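Search this site
Search

Server repair robots get a rulebook, and it is mostly about patience

2023-05-10

Data center operator Bruvholm has published working rules for robots that service its servers, and the longest section concerns what a gripper should do when it is unsure. The answer is nothing. It should stop, hold still and wait for a person, a policy many human technicians have followed for years.

The rules took effect at the company's Lirkness site after a trial that began in March. They run to 18 pages, three of them on cables. A gripper may not close within 2 inches of a loose wire unless the job is the wire. Memory slots may be approached only from directly above, and an open CPU socket is off limits to anything made of metal, "including optimism," as one handwritten note in the draft put it.
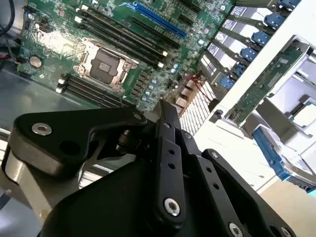
What changes for staff

Technicians must now sign off before a robot reaches past the drive bays – and again when it comes back out. Akash Dubey, who led the drafting, said the second signature was the harder sell. "People are happy to let it in," he said. "Then they go to lunch."

Jovton, which supplies the control software, said it would add the stop-and-wait rule as a default setting. Bruvholm says over 300 machines will be covered.

Share 18

Comments (3)

rackrat: Two signatures to swap a drive. I used to need one and a flashlight.

Ozoliņš: Does the cable rule apply to zip ties? Asking for our site.

m_pell: Page 9 contradicts page 4 on coin cells.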